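Chapter 7
Tokens, Promises, and Other People's Money

In January a small company in Rultdale sold 3427 tokens for a network called Kelemen. The network did not exist yet. This bothered fewer buyers than you might expect, as the company had a white paper, and the white paper had diagrams.

What had those buyers bought? The company said "access." The buyers, asked in private, tended to say "something that will go up." A good part of this chapter lives in the gap between those two answers, and so do a great many lawyers.

We will start with the presale, the stage at which a token is cheapest and least real. A presale buyer usually signs an agreement to receive tokens later, once the software is running. The agreement runs to 39 pages in the Kelemen case, and the word "later" is defined on none of them. 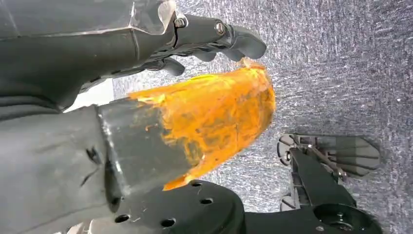 A token, for our purposes, is an entry in a shared ledger that one address can pass to another. The entry may stand for a vote, a discount, a share of fees, or nothing in particular. Some projects tie it to a physical thing, and then the questions get more interesting. Suppose a token is sold as a share in a machine, say a delivery van. The ledger can tell you who holds the token. It can't tell you who pays when an axle snaps, or whether the same van was also sold to the token holders of Hadside. For that you need a contract, a court, and some patience -- the three things the white paper promised to replace.

Dima Haddadin, whose notes on the Seltness sale we borrow from in Section 2, sorted presale buyers by what they had read before paying. The largest group had read the price.

Before going on, you should be comfortable with these terms from earlier chapters: address, private key, ledger, lockup. If "lockup" is hazy, go back now. It matters a good deal in the next section, where everyone wants to sell on the same morning.

7.1 What a Presale Agreement Says

Most agreements open with the risks -- they are long, and buyers skip them.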